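We use cookies to keep this site running and to see which posts get read. By continuing you agree to our cookie policy. Accept | Manage settings

November 8, 2021

Long one today, and I've got a cup of tea going cold beside me, so forgive the rambling. I've been at the bench since before the heating came on (why is the lab always freezing until lunch?) and my head is full of cloth.

So the big thing is that the re-grasp labels finally went in. I've been moaning about them in here since July. The old policy learned from whole demonstrations, start to finish, and it was fine at picking cloth up and pretty hopeless at the handover bit, where one hand has to let go and find a better spot while the other keeps hold. Noboru Uchida's idea was to stop treating the whole fold as one long thing and mark the moments where a grip changes, then give those moments extra weight in training. I thought it was too simple to bother with. I said so, too, in front of everybody, which I'm now regretting a bit.

We had 2,000 demonstrations to go through. I did my share over the last couple of weeks with headphones on and a bag of licorice, and by the end I was seeing grip changes when I shut my eyes. Shinji Kuroda did the rest and was much faster than me, though we disagreed on a fair few. He marks the change when the fingers start to open, I mark it when they've opened. We went with his way in the end because mine made the clips too short.

Anyway! The numbers. We ran 80 trials on the Plernmont setup with the new weights, same cloths and same starting heaps as before, and the handover failures came down to around a third of what they were. I checked the spreadsheet twice because I didn't believe it, then Shinji checked it and found I'd put 2 of the trials in the wrong column, which made it very slightly better. I did a little dance. The corners still slip on the heavier stuff, and the striped tea towel is as cursed as ever, but I'll take it.

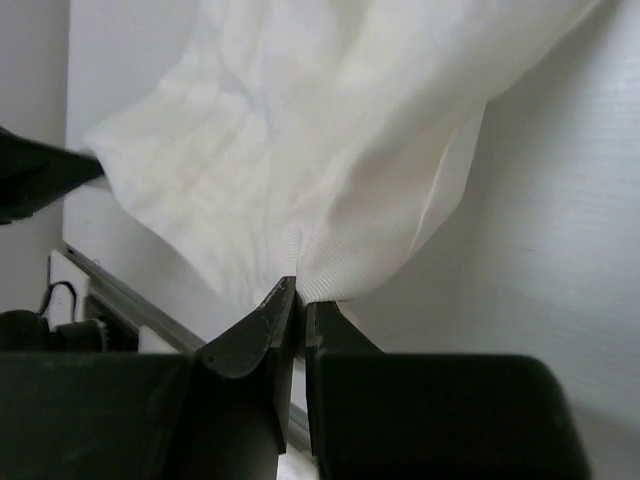

Filed under: Cloth diary

I keep coming back to the wrist view. One gripper has the far left corner, the other has a bunched-up bit squeezed between its fingertips, and the cloth goes tight on a diagonal between the two. From the overhead camera a pinch like that is just white on white, but up close you get every crease. My hunch is that the network is reading the tension lines – Noboru reckons it's mostly the fingers. We'll blank out one or the other and see who's right. Loser buys lunch.

Still to do: the write-up for Ichikawa, 3 more seeds, and a proper go at the coloured cloths, which I've been avoiding. Now to warm up this tea.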